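09/08/2021

Breakfast table, second go at the layout. Mal-soon, I'm writing this up the way you asked, so don't complain when it runs long.

Finished clearing the brown table this morning and put the breakfast things back on it, the ones we agreed on at the end of last week. Pot to the left, bowl and tray in the middle, toaster to the right. I kept wanting to swap the pot and the toaster because at home my toaster lives on the left and my hand goes there without asking me, but Perihan Sönmez is right that the order on paper is the order we use, and I'd only confuse myself in a week's time.

The Pascual crate is finally unpacked! It had the spare mugs in it all along (wrapped in newspaper, under the dish towels, where I swear I looked twice). The dish towels went into the wash. The mugs are on the shelf by the sink and they can stay there until we get to drinks, which won't be until we're happy with soup and toast.

Things I want to remember about the pot: the lid is clear so you can watch what's going on without lifting it, and I like that a lot more than I thought I would. The knob on top is a nice round one, easy to get hold of. The side handles are metal loops and I don't trust them once there's something simmering in there, so please use the folded towel. Perihan thinks I'm fussing. The dial is small and it sits round on the right side of the pot, so set it down with the dial facing the bowl or you end up reaching over the lid to get at it.

Grocery receipt came to 2,650, which is a bit under last time (2,789, but that one had the big jar of honey in it). I've stapled both into the back of the book. Next time can we skip the fancy jam, there are two open already.
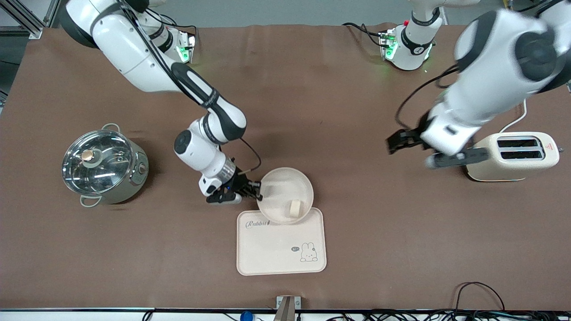
Should the bowl sit square in the middle of the tray? Leave it toward the top, because the lower half is where the spoon and napkin go, and a centered bowl pushes them both off onto the table.

That came out of the long argument in March when we had the old Vandodlow trays, which were bigger and had a rim you could practically fish in. The rabbit tray is a lot smaller. I'm fond of it, all the same. Mal-soon says the rabbit looks like he's about to ask for the check. I'd like a second one if anybody sees it for sale, and no, the plain ones in the Brarkex catalog don't count, I want the rabbit.

Soup trial. I made the thin broth first, the one off Perihan's card, and it was fine but dull, so I put in more scallion and a spoon of the bean paste and it perked right up. Cubes cut small this time. The big ones we had before flopped over the side of the spoon and I wore most of one on my sleeve. Small is better, though they cool off fast, so ladle the broth over them last and carry the bowl straight out. I ate 16 of them "for quality control" before I put the board away and I regret nothing.

Toast: setting 2 for the white loaf, and a touch higher for the seeded one, which comes out pale otherwise and then you put it down again and it burns. I did that. The smell hung around until after lunch. Crumb tray has been emptied and wiped. I'd like us to do that at the end of every session from now on, it was pretty grim under there.

Also the Aver timer is dead again. I changed the battery and it beeped once, very bravely, and quit. I've been using my phone. If someone has a kitchen timer with a dial, the kind you twist, I'd take that over another digital one any day.

Tabletop notes: wipe with the damp cloth first, then the dry one, or it streaks and you see every streak when the light's low. There's a sticky patch near the front that I think is honey (see above re: big jar). Warm water got most of it. Don't use the green scrubber on it, please, I know it's tempting.

To do:
Wash and fold the dish towels, two of them need hemming
Ask Perihan for the porridge card, mine is illegible where the milk got on it
More napkins, paper is fine
Find the lid for the butter dish
Try the bowl with rice porridge, same tray, same spot

Mal-soon wants to try the eggs next. I'm up for it as long as somebody else peels them. Bean paste is in the fridge door, used up to the halfway line, label facing out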